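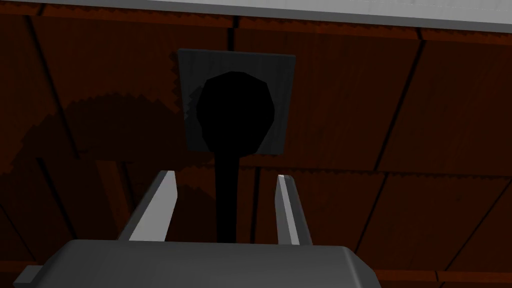
22/01/2026
2 min read

Spent the morning on the Rostbridge fund accounts again, and I finally got the fee numbers to tie out! Pavithra Achari was right (I owe her a coffee) – the management fee is charged on committed capital for the first five years and only switches to invested capital after that, so my spreadsheet was running low in every single quarter. Fixed on the "fees" tab. Old version kept, just in case.

Now the annoying bit. The Dimitrov claim says the bank sold the fund 97 structured notes, and I can only find confirmations for 87. I went through the Waveck export twice and sorted it by trade date, then by counterparty, same answer both ways. My guess is the missing ones were booked through Ornov and never copied across, but that's a guess and I don't want it creeping into the draft as a fact.

Pavithra, if you read this before I catch you – could you pull the Ornov ledger from May onwards? Trade tickets too, if they kept them.

Also, the markup on note 20 looks huge next to its neighbors. Could be a typo in the notional. Check that against the term sheet before anyone gets excited (me included).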